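Ilavham workshop and craft room: monthly walk-through, May
Unit 2, checked before opening

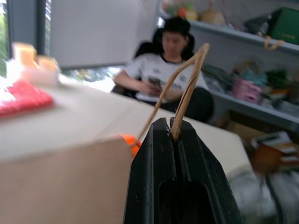 Twisted twine loop with orange piece attached, at the box.

**Exits and aisles**

- [x] Front exit opens fully, bar moves freely
- [x] Rear exit opens fully
- [ ] Aisle by the packing bench clear to the painted line
 - Two flat cartons leaning in the aisle. Moved during the check. Same comment as last month.
- [x] Exit signs lit

**Fire**

- [x] Extinguisher by the sink: needle in green, pin and seal in place
- [ ] Extinguisher by the stockroom: tag readable
 - Needle is fine. Tag has faded and the last service month can't be read. Ask Cluvivance for a new tag at the next service.
- [x] Smoke alarm test button, both alarms sound
- [x] Paper and card stored clear of the heater

**Electrical**

- [x] Panel door closes, 3 feet clear in front
- [ ] No extension cords in permanent use
 - The label printer is still on one. Outlet request is open, number 278.
- [x] Glue gun stands in place, cords not cracked

**Twine, cord and small parts**

- [x] Spools on the rack, heaviest at the bottom
- [x] Loose ends tied off, none hanging into the aisle
- [x] Loops and hang ties kept off the floor
- [ ] Cutters closed and back on the board
 - One pair left open on the Ortuño shelf. Closed it.
- [x] Small pieces in lidded bins after hours

**Ladders and shelving**

- [x] Step stool feet have rubber on all four legs
- [ ] Shelving anchored to wall
 - Totolano rack, left side: top bracket screw turns by hand. Nothing heavy on the top shelf until it is fixed.
- [x] Load labels readable

**First aid**

- [x] Kit on the wall, not blocked
- [ ] Kit stocked to list
 - 15 small bandages left, list says 40. No burn gel. Eyewash in date.

Room temperature at the time of the check: 71 F.

Carry over to next check: extinguisher tag, printer outlet, rack screw, kit refill.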